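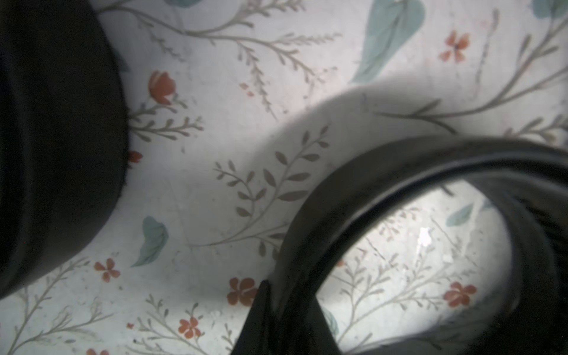

3. Arrumação de objetos flexíveis na mesa de trabalho

A arrumação de uma mesa costuma ser tratada na literatura como um problema de objetos rígidos: canetas, agrafadores, caixas, frascos. Os objetos compridos e moles, como cintos, correias e cabos, aparecem em menor número nas casas e escritórios que visitámos, mas são os que os participantes mais adiam. No inventário do levantamento Okmont registámos 3.579 objetos em mesas de uso diário, dos quais 87 eram cintos ou correias. Quase todos estavam pousados soltos, em cima ou ao lado de outras coisas.

A presente secção trata da forma de guardar estes objetos em caixas com divisórias. Interessa-nos sobretudo a relação entre a largura do compartimento e o modo como a peça é enrolada antes de entrar nele.

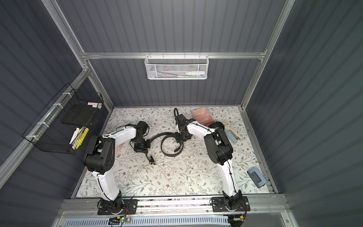
Rácz

3.1 Disposição da mesa

A mesa foi coberta com um tecido ou papel claro, de estampado vegetal, conforme a disponibilidade em cada sessão. Optámos por manter coberturas estampadas porque as superfícies lisas são pouco frequentes no inventário. Um estampado de ramos finos e folhas miúdas tem ainda a vantagem de não se confundir com uma correia preta, mesmo quando esta forma uma volta larga sobre a mesa.

O conjunto de objetos segue a lista Skalau, na versão de escritório. Na disposição da secção 3 ficaram sobre a mesa uma caixa de plástico rosa-claro com divisórias, peças pretas em forma de cinta e um agrafador de corpo azul-acinzentado com a parte de cima bege. Um cesto de rede branca, pendurado ao fundo, recebe o que não pertence à caixa, neste caso um frasco branco e algumas canetas e marcadores. Os restantes marcadores têm suporte próprio e não entram na análise.

3.2 Enrolar antes de guardar

Distinguimos dois modos de guardar. No primeiro, a peça é dobrada em comprimentos sucessivos e pousada no compartimento. No segundo, é enrolada sobre si mesma e colocada já em rolo. A dobragem é mais rápida, mas a peça tende a abrir quando o compartimento é mais largo do que a dobra, e as pontas passam por cima da divisória. O rolo exige mais tempo de preparação e ocupa uma área mais regular.
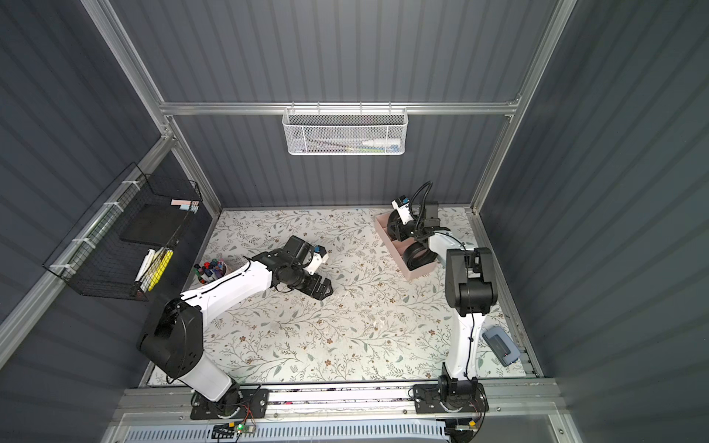

Figura 7. Caixa rosa com divisórias e dois cintos pretos enrolados, um no compartimento da frente e outro ao fundo.

Na caixa da Figura 7, comprida e estreita, cada rolo pode ficar numa zona distinta. O rolo da frente mostra as voltas; o de trás está de pé. As duas posições foram aceites como válidas, desde que nenhuma ponta ficasse fora da caixa no fim do ensaio. A colocação ao alto facilita retirar a peça mais tarde, ao passo que a colocação deitada resiste melhor a um toque lateral na caixa.

Foram anotadas 1.677 colocações nas sessões de maio, segundo o protocolo Clalelgate. As falhas mais comuns foram o rolo que se desfaz ao ser largado e a ponta presa na divisória. Não encontrámos diferença relevante entre os compartimentos da frente e os de trás.

3.3 Estado final da superfície

A tarefa inclui também a zona que fica livre. Uma área é considerada livre quando o padrão da cobertura pode ser seguido sem interrupção por objetos da lista. Sombras e reflexos não contam como ocupação, embora tenham causado desacordo entre anotadores na primeira ronda. 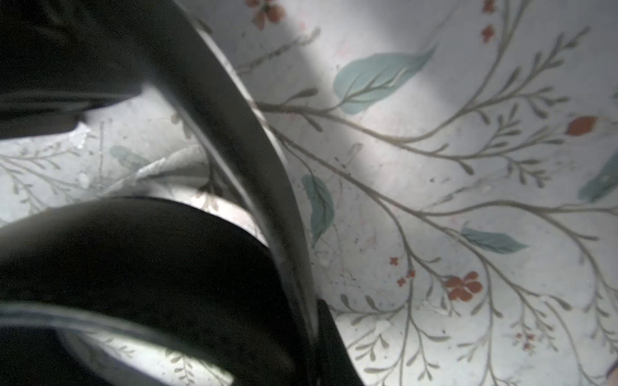 Figura 8. Pormenor da cobertura estampada, com ramos cinza-esverdeados, folhas e pequenas flores vermelho-alaranjadas.

Os casos de desacordo foram revistos por um terceiro anotador, que dispunha apenas da lista de objetos e das imagens finais. As pregas da cobertura foram ignoradas, exceto quando escondiam parte de uma peça. Os critérios completos constam do anexo B.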